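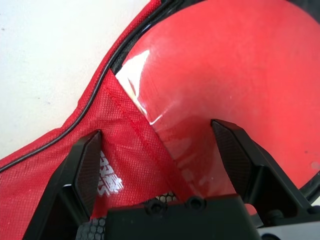

Members of the Semwal Table Tennis Club are reminded that equipment storage rules for the new session apply from 5th February. Every club racket must be returned in a zippered case. Red fabric covers with a black edge are to be closed only after the flap is folded clear of the seam.

The club now holds 32 cases at the Pelance hall. Cases with torn piping will be withdrawn and replaced before June.

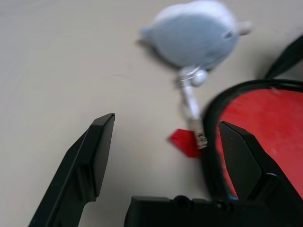

Personal tags and key fobs are permitted on club cases, one per case. Members have asked whether soft charms are acceptable. They are. A light-blue plush on a thin white cord, with a small red tag lying by the clasp, is well within the size allowed. Please do not tie charms to the zipper pull.

Cases are laid flat for inspection. They should not be stacked, and nothing heavy should rest on the wide end.
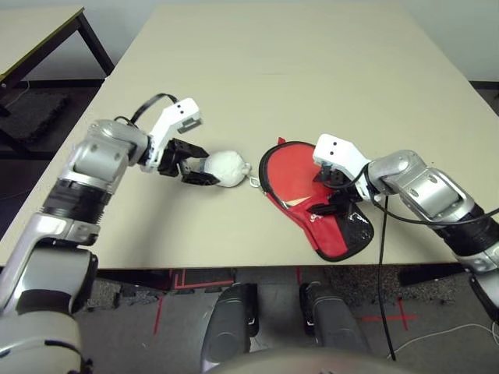 Inspection takes place at the Endemine Room tables. Please empty side pockets beforehand and remove loose balls. Items left behind are held for five days at the front desk.

Replacement cases may be requested through the Sanden office. The request form asks for the member number and the condition of the present case.

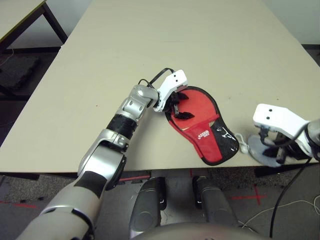
Cords at the handle end should be checked for fraying at the same time. A worn cord may be exchanged without charge. Questions about storage should be sent to the club office in writing.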